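Lavanya Kurup has strong feelings about cleaning cloths, and within a minute of sitting down with her I had them too. She runs the linen side of Rallel, a small cleaning outfit in Olvera, and she gets through 2,000 cloths a year. "People think a rag is a rag," she says, already laughing. "Then I show them what color can do!"

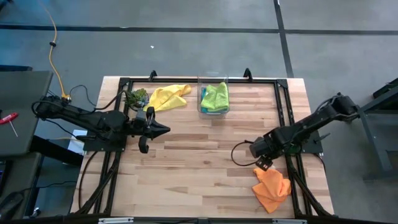
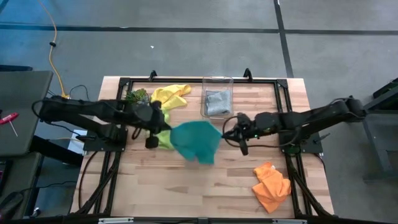 Cloths on the wooden table, with a clear plastic bin at the back.

How many colors does a household need?

Three is plenty, Kurup says: one for the kitchen, one for the bathroom and one for dusting. "Start with three and stick to them for a month. If you add a fourth, have a real job for it - windows, say."

She folds in thirds, then in half, and she is wonderfully stubborn about it. The fold goes to the front of the bin so you can pull one out without dragging up its neighbors. Before that comes a good shake and a tug at two corners. "Pull it flat first. A bunched cloth makes a fat fold and then the lid won't shut."

Her bins are all see-through, a habit she picked up from Hélder Azevedo when they both worked at Illbridge. She loves them. You see right away what's running low, and a kid can put the laundry back without asking.

Washing is simpler than I expected. Warm water, a little detergent, no fabric softener, and new orange or red cloths on their own the first few times. "I once turned 100 white ones pink," she says. "Lovely pink, too. We used them until they fell apart."

She is now trying a thicker weave for the kitchen set, and she sent me home with two to test on my stove.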